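Robotics Club: the greengrocer's challenge is under way

It has been a lively start to the year for the Pimley Robotics Club, and if you've walked past the computer room after lessons and heard cheering about a lemon, now you know who to blame!

Our Year 10 and 11 members are working on a sorting task for the regional schools' challenge. A pretend greengrocer's order comes in, and the program has to pick the right fruit and vegetables and put them in a crate, with everything else left on the table. It all runs in simulation for the first round, so every team gets the same groceries and the same table, and the only thing that differs is the code. Real hardware comes later, for the teams that get through.

The club has split into two groups. Flinetti, led by Aarti Malhotra, is looking after the vision side — teaching the program to tell one item from another when it's looking straight down. Draleck, with Leopold Egger in charge, has the planning side, meaning where to reach, in what order, and what to do if something rolls. They argue a great deal, mostly about whose fault the last run was, and they've become very good at reading each other's code as a result.

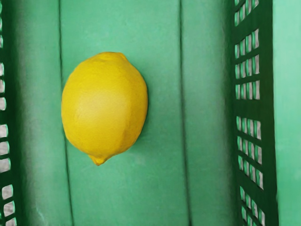
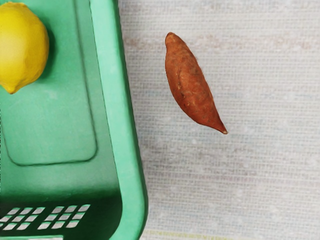 Overhead views from our simulated greengrocer's table. The lemon is in both, and the sweet potato is in the second.

The sweet potato has been a favourite talking point. Aarti's group began with fruit that is nice and round, and a long tapered shape lying at an angle needs a different way of working out where the middle is. Theresia Marti in Year 10 rewrote that section over a single lunch break and then explained it to the rest of us on the whiteboard, which was a joy to watch. The green crate has its own puzzles too, with all those slots in the sides letting pale light through and giving the edge finder far too much to look at.

By the end of September the teams had logged 581 test runs between them. Each one is saved with a short note, and Krystyna Śliwiński has been reading the whole lot and marking the ones worth going back to. The first round allows up to 100 attempts per school, so the plan is to practise as much as possible before we use any of those.

We meet in the computer room until 5 pm and there is space for seven more members. You don't need to have written any code before — several of this year's keenest people hadn't. Please see Mrs Pilkington for a form, and bring a snack, as we do tend to run over.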